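Home About Archive Robots Garden Contact

Fewer towels, better folds

I've been putting off writing this one up until I was sure of it, and now I'm sure enough to be annoying about it at dinner. We threw away a big pile of our training data and the robot got better at folding towels!

Some background for those who came for the tomato posts. My group works on teaching robot arms to handle soft things, mostly household cloth. We don't steer an arm around to teach it. We pick up a hand-held gripper with the same sort of fingers the robot has, do the job ourselves, and let the camera on the gripper record what it sees while we work. Do that enough times and you can train a model that looks at the camera view and decides how the fingers should move next. Our own version of the training code is called Plernen (Ermanno De Luca named it, and he has never explained it to anybody's satisfaction).

Cloth is lovely to work on and completely maddening. A mug is the same shape every time you meet it. A towel has as many shapes as it has ways of being dropped, and most of them hide the one thing you want, which for a first fold is a corner or at least a clean bit of edge. People find the edge by eye and feel without thinking. The model only has the view past its own fingers.

Over the winter we recorded 1,664 demonstrations of the first fold. Pinch the near edge, lift, carry it over to the far edge, let go. All of us took turns, and we were pretty proud of the number. Then we trained on the lot, ran 20 attempts on the real arm, and got 11 decent folds. I'd been hoping for a lot more than that, and I may have sulked.

Josefien Vermeulen was the one who sat down and watched the recordings. I mean properly watched them, with a notebook and a thermos, for the better part of a fortnight. What she noticed was how often we hesitated. You come in towards the edge, you aren't happy with the angle, you hover, you back off, you come in again. To a person that's nothing. To a model that learns by copying, it's a lesson in hovering! And our arm did hover. It would sit just above the cloth, twitching slightly, like me in front of the cheese counter.

So she built a scoring step, which we've been calling the Durkel pass. It's simple enough to describe on the bus. For every recording you look at the stretch between the gripper first getting close to the cloth and the fingers closing. You measure how much the gripper wanders in that stretch compared with the straightest sensible path. Lots of wander, low score. Then you sort everything and keep the top 1,000.

There's one wrinkle (sorry). If you only keep the smoothest recordings, you end up keeping the easy ones, where the towel was nearly flat to begin with. The first time we tried it the arm was beautiful on flat towels and hopeless on anything else. So the second version sorts the recordings into groups first, by how messy the towel looks at the start, and then takes the best from each group. You keep the hard starts, and you keep the tidiest handling of them. That was Ermanno's idea and I think it's the cleverest part of the whole thing.

With that version, same model, same training settings, same arm, same towels, we got 17 out of 20. I made them run it again because I didn't believe it. The second set was 16. I know two sets of 20 isn't a mountain of evidence, and I'd be cross with a student who claimed too much from it, but the change in how the arm moves is plain to anyone standing next to it. It comes down and it commits. When it misses, it misses quickly, which also makes the testing far less tiring.

A few things I still don't know. We haven't tried the obvious control of 1,000 recordings picked at random within the same groups, and we need to before I say any of this in front of a serious audience. It's running next. I also don't know whether the score would carry over to jobs where slowing down is the right thing to do, such as threading a drawstring. I suspect it would be harmful there. And someone at Desmet asked whether we could score people while they record and beep at them when they dither. Technically yes! I'm a bit scared of what it would do to morale.

The other change came out of Josefien's notebook too, and it costs nothing. We used to flatten the towel with our hands between recordings, out of habit, I think, or good upbringing. Now we leave it how it lands, within reason, and the starts are spread much more evenly between the groups. If you're collecting cloth data yourself and you only take one thing from this post, try that first. It's an afternoon's work and you'll see it in the starting pictures straight away.

I'll put the scoring code up on the Cuvovari page once I've cleaned out the swearing in the comments. It's a short script and it only needs the gripper path and the finger opening, so it should work with most hand-held setups without much fiddling. Write to me if it doesn't, and tell me what your fingers look like, since the "getting close" threshold depends on them.

Dark cloth is what I want to get into next. Most of our recordings use pale towels, where a wrinkle throws a nice clear shadow and the edge is easy to pick out if the table is a different colour. With a dark grey microfibre one on the white table, the outline is about as clear as you could ask for, but the wrinkles are shallow and the pile is fluffy, so there's much less to tell you which bit of surface is a fold and which is just fluff. From between the two open fingers you get a good look at the far edge running off on a diagonal, and I'd love to know how much the model leans on that line when it picks its approach. My bet is quite a lot -- Ermanno's bet is hardly at all, and there's a lunch riding on it.
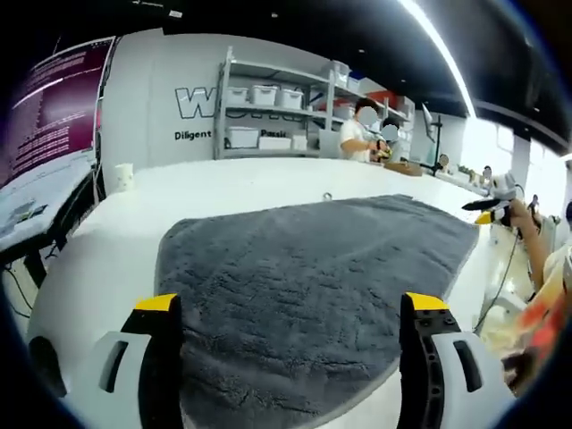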